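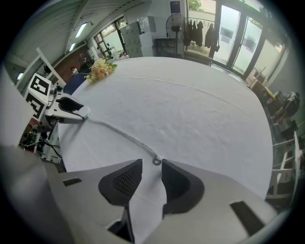

Fig. 4. Small metal ring on a thin silver chain.

Section 3: Setting up the Huvby chime bars for a group

If you've done Section 2, your bars are out of the box and the felt strips are stuck down. Good! Now we get them ready for actual children, and that's a different job. I set up for toddler and preschool music groups in two different rooms every week, and what follows is the order I've settled into. Yours may end up a bit different and that's fine.

You'll need the seven bars, the bag of mallets, the floor mat, the color stickers and the little tuning card. Give yourself a good 40 minutes the first time. After that you'll fly through it.

3.1 Laying out the bars

1. Unroll the mat with the Huvby name facing you. If it curls at the corners, roll it backward for a minute and try again.
2. Put the lowest bar (the longest one) on the left as the children will see it, not as you see it. I got this wrong for most of one April and spent a lot of songs wondering why we were all going down when I sang up.
3. Leave a hand's width between bars. Little ones swing wide.
4. Press each bar gently into its felt until it stops rocking.
5. Tap each one once, in the middle, and listen. You want a clear ring that fades by itself.

Note: If a bar goes "thunk," the felt is sitting too far in. Slide the bar toward you a tiny bit and tap again. Don't glue anything yet!

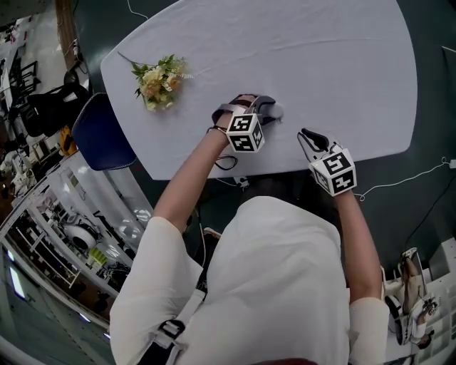

Once all the bars are ringing nicely, put the stickers on. They go on the end farthest from the children, low down, where small fingers are less likely to pick at them (they will pick at them anyway – there are spares in the envelope). I only use stickers on the bars we need that week. Three colors is plenty for a group of two-year-olds, and I'd honor that even if the older siblings complain.

3.2 Mallets

1. Sort the mallets into soft heads and firm heads.
2. Give the soft heads to anyone under three. Keep the firm ones in the bag until you know your group.
3. Twist each head to check that it's tight.
4. Hand out mallets after the hello song. If you do it before, there is no hello song.

CAUTION: A loose mallet head is a choking hazard. Put that mallet away before the class starts and don't try to fix it on the spot with tape.

CAUTION: Don't let children walk around holding mallets. Sitting to play, hands empty to move. 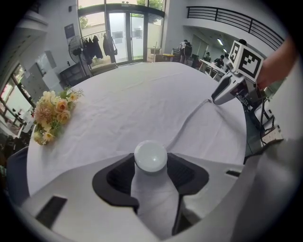
Alžběta Hubáček
Teacher guides and workshops, Huvby

3.3 Checking the tuning

People worry about this part and they really don't need to. The bars come tuned, and they stay that way unless they've been dropped or left in a hot car. You just want to be sure they get along with whatever else is in the room.

1. Let the bars sit out in the classroom for a while before you check.
2. Play the lowest bar and hum it. Then play the same note on your piano or guitar.
3. If the two notes wobble against each other, retune the guitar. The bars can't be adjusted.
4. Work up through the rest in order and tick them off on the tuning card.

Note: If you own the older Dromard bars, you can mix them in, but keep them as a separate row. They're a hair brighter, and a four-year-old in one of my groups noticed before I did.

If one bar sounds wrong next to everything, write down the number stamped underneath (mine is 1090) and ask for a replacement. You don't have to send back the whole set.

3.4 Packing up

1. Collect the mallets first, during the goodbye song.
2. Let the children carry one bar each to the box, with two hands.
3. Lay the bars flat with the felt between them, longest at the bottom.
4. Wipe the mallet heads with a damp cloth and leave the bag open overnight.

Cleaning the mat is in Section 5.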